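PKG 214: Materials and Making for Packaging
Handout 3: The Small Carton and What Goes in It
Instructor: Enikő Bognár. Lab supervisor: Gregor Pringle
Wednesday, January 29, 2025

Left over from last time

We stopped in the middle of board grades, with half the room already in its coat. Finish your notes on white-faced board before you start this. The short version: a carton that is white outside and brown inside has a face meant for the customer and a back meant for the budget. The outer layer takes ink well. The inner layer takes whatever went into the pulper.

Burneck sells its white-faced board to us in sheets, and the sheets in the cabinet are 300 gsm. If you find a 200 gsm sheet in the same drawer, somebody put it there to teach you to use the gauge.

1. The carton as an object

A carton has a top, a bottom, four sides and a surprising number of opinions about which way it wants to fold. Terms you need for the quiz:

Panel: any of the large flat faces.
Score: the crushed line where the board agrees to bend.
Tuck flap: the part of the lid that goes inside and, on a cheap carton, comes out again.
Dust flap: the small side flap under the lid. It stops very little dust.
Glue seam: where the blank joins itself. Look for it on the back edge, where the designer hoped you wouldn't.

Stand the carton upright with the lid open and you can read most of its history. White crease lines on the brown side mean the score was run too deep. A lid that springs shut on its own was scored too shallow, or has been sitting in Gregor's cabinet since October.

2. What goes inside

Three families of filler are covered in this course.

Paper. Tissue or thin white sheet, crumpled or wrapped. It weighs next to nothing and costs about as much. Its main job is to take up room so the contents can't build up speed. Its second job is to make opening a small object feel like an event. Crumpled paper also never goes back into the carton it came out of, a fact you will confirm at the bench.

Molded pulp. Waste paper and water drawn onto a mesh form, then dried. Usually tan, gray if the feedstock was newsprint. The recess, or cell, carries the load at its walls, and the rib between two cells does more work than it looks. Pulp trays have one smooth side and one fuzzy side. Say which is which in your report.

Foam. See Handout 5. I am putting it off as long as I can.

3. Reading an assembly on the table

Before you draw anything, take the contents out and lay the parts where you can see them. Students like to sketch the carton closed, which produces a nice drawing of a box and no marks.
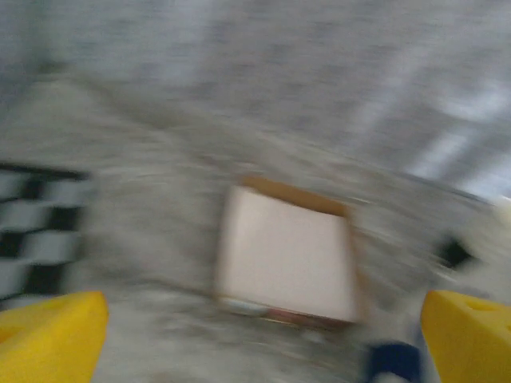
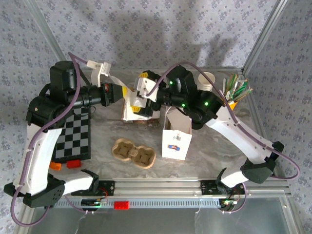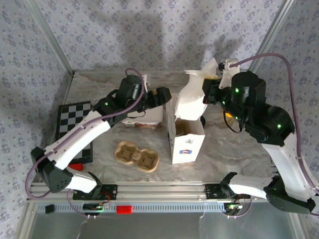

Fig. 3.1 to 3.3. Small carton on the bench. The two-cell molded tray is visible in 3.2 and 3.3, in 3.3 lying in front of the open carton.

Questions to have in your head while looking at 3.3: Would the tray sit flat in the carton or on edge? If the cells are square, what does that suggest about the contents, and what else could it be? How much of the carton's height is left over for paper? You can't answer the last one from a picture. Write down what you would measure.

4. Bench exercise

Work in pairs. Each pair gets one carton, one tray and a wad of paper from the Skulora roll.

Open the carton without tearing the tuck flap. Weigh the carton, tray and paper separately, then together. If the total disagrees with the sum, weigh again before you come and see me about it.

Sketch the blank flat, with scores dashed and cuts solid. Mark the grain direction.

Repack everything and close the lid. The lid must stay closed for 75 seconds with nobody's thumb on it.

Fillers go back in the bin marked Stiletgate, which is what the bin came with and has nothing to do with the course.

5. Reading and hand-in

Course reader, the chapter on cellulose fillers, as far as the drop tests. Two pages of report, sketch attached, to room 418 before the next lab. Put both names on it. Last year I received a very good one from no one at all, and it is still on my shelf.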